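Folding on the Bed: Summer Clothes at Rorance
Gallery and notes by Idalina Louro
Posted 18 June 2018

Home | Rooms | Laundry | Garden | Contact

Rorance is the house my husband and I moved into in March. It has no laundry room and no table long enough to fold on, so the clothes get folded on the bed in the back bedroom. This page covers the summer wash: what gets folded, how, and where it goes. The winter things are on a separate page.

Captions are short. Where I had more to say about a garment I put it in the notes under the heading.

The back bedroom

The bed stands with its long side toward the window. I strip the top sheet off before folding and put the pillows on the chair. Clothes come in from the line in one load and go on the floor at the foot of the bed, on an old tablecloth. Folded clothes go on the chest.

The room gets morning light. I try to fold before noon in summer, as the afternoon sun comes in on the other side of the house and this side is too dim to tell navy from black.

The mat

In warm months we sleep on a woven bamboo mat made of small tan slats. It goes over the mattress and stays there until the fall. I did not buy it for folding, but it has been better for that than the cotton cover we used before. The surface is firmer, and a shirt can be turned without dragging the bedding along with it.

Before folding I wipe the mat with a cloth wrung out in plain water and let it dry. Loose threads catch between the slats if a seam is coming undone. I keep a small pair of scissors on the windowsill for those.

Mustard rib T-shirt

Fine ribbed knit, round neck, short sleeves. The ribs run from the collar to the hem, and that makes them useful as a guide. If the fold follows a rib, the sides come out parallel. If it wanders across several, the shirt ends up wider at the bottom than at the top and has to be opened again.

Rib knit stretches sideways more than plain jersey. I lay it out and smooth it from the neck down, and I leave the width alone. Pulling the sides out makes it look flat for a moment, then it creeps back and the hem waves.

One sleeve tends to land folded under or over itself when the shirt goes down. The quickest fix is to pick up the shoulder on that side, let the sleeve drop, and lower it again. Tugging at the cuff takes longer and stretches the edge.

Mustard T-shirt on the bamboo mat, one shoulder raised and the other sleeve still folded over. The hem reaches the side of the bed.

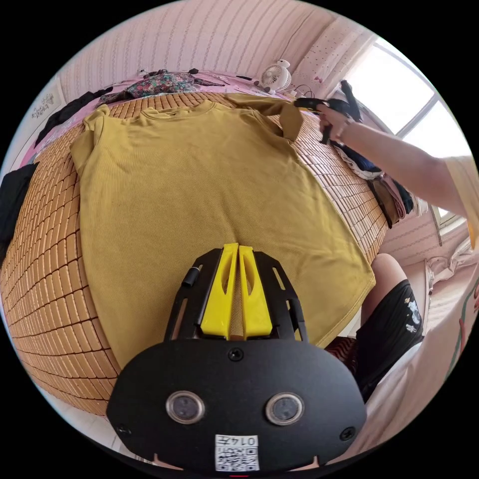

Plain jersey T-shirts

These are the bulk of the load. They go face down. Each side is folded in to the middle of the shoulder, sleeves back on themselves, then the whole thing in thirds from the hem. Printed ones are folded the same way but end up print side out, so the right one can be found without going through the pile.

Old ones with a twisted side seam will never fold square. I ignore the seam and line up the shoulders. Two of my husband's are past saving and have been moved to the rag bag, where he has already been to get one back.

Button shirts

Cotton button shirts are ironed and hung. The linen ones are hung without ironing. The only button shirts that get folded are the work shirts from Serrano, which are a stiff twill and keep a crease wherever you put one. I button the top, the third and the last, fold the back over at the shoulder seam, and stack them with the collars at alternate ends so the pile does not lean.

Shorts and light pants

Shorts are folded once lengthwise and once across. The crotch seam sticks out in a point on most of them and I tuck it in before the second fold.

Light pants go in half lengthwise, then in half twice more. Drawstrings are tied in a loose bow first. A drawstring that comes out in the wash takes almost 15 minutes to thread back with a safety pin, so they are tied before washing as well.

Towels and bath mat

Bath towels are folded in thirds lengthwise and then in half, which fits the depth of the hall shelf. Hand towels are folded in half and rolled. The bath mat is too thick to fold and hangs over the side of the tub.

The towels we brought from the apartment on Skustadero are thinner than the new ones and take up half the space. They also dry sooner on a cloudy day. When the new ones wear out I will go back to the thin kind.

The chest and its drawers

The chest is a Clumamier with 6 drawers, bought used. The drawers are 700 mm wide inside, so T-shirts go in on edge in two rows with a strip of cardboard down the middle. The bottom drawer sticks in humid weather. Candle wax on the runners helped for a while.

Top row: socks and underwear, not folded.
Middle row: T-shirts, his on the left and mine on the right.
Bottom row: shorts, light pants, swimsuits.

Rib knits go at the back of my drawer, lying flat. On edge they slump and the shirts on either side lean into the gap.

Things I would do differently

A higher bed. This one is low, and by the end of a big load my back has had enough. I now do the large pieces standing and the small ones sitting on the edge.

A basket with a flat bottom. The round one tips over on the rug.

Smaller loads. One line of washing is enough for one folding session. When I bring in two, the second one sits on the tablecloth until evening and picks up creases that I then have to shake out.

Questions I get by email

The mat came with the house, left rolled up in the closet by the last owner, and it has no label, so I can't tell you where to get the same one. The mustard shirt was a present from my sister. Wash it cool with other dark yellows and browns, and dry it flat or over the line at the waist. Pegs at the shoulders leave marks in rib knit that stay until the next wash.

More in Laundry: Winter Sweaters | The Clothesline | Mending Basket
Back to all galleries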